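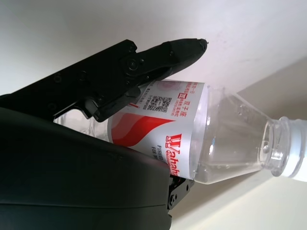

Capped plastic water bottle with a printed label.

Nurnilar Drinking Water Program: Interim Report to the Jeon Fund

Reporting period 3 covers household sampling in the Brudesine district. All tests used the Sterever field kit. The grant target was 400 households by the end of the period, and the target was met.

Each household supplied one sample from the kitchen tap after a two-minute flush. Samples were tested for free chlorine, turbidity and total coliforms. 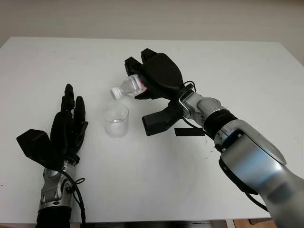 Coliform results were negative at all but 6 addresses. Five of these share a dead-end main on the east side, which the utility has agreed to flush monthly. The remaining address has a private storage tank and has been referred to the county.

Total kit use was 881 test strips, including blanks and repeats. Repeats were higher than planned in February, when a batch of chlorine reagent failed its control check. The supplier replaced the batch at no charge.

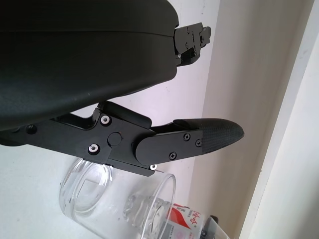

White wall with black equipment in front.

Spending is within budget on all lines except courier costs, which are over by about 3 percent. We propose to cover the difference from the printing line and request written approval for the transfer.

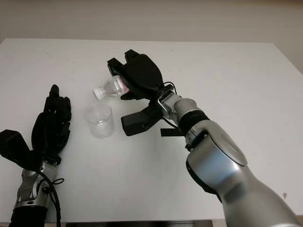 Prepared by Aníbal Teixeira, Field Coordinator
Friday, May 31, 2019

Next period: resample the east side addresses after the second flush, mail result letters to the remaining households, and submit the data tables with the final report. The staffing plan is unchanged.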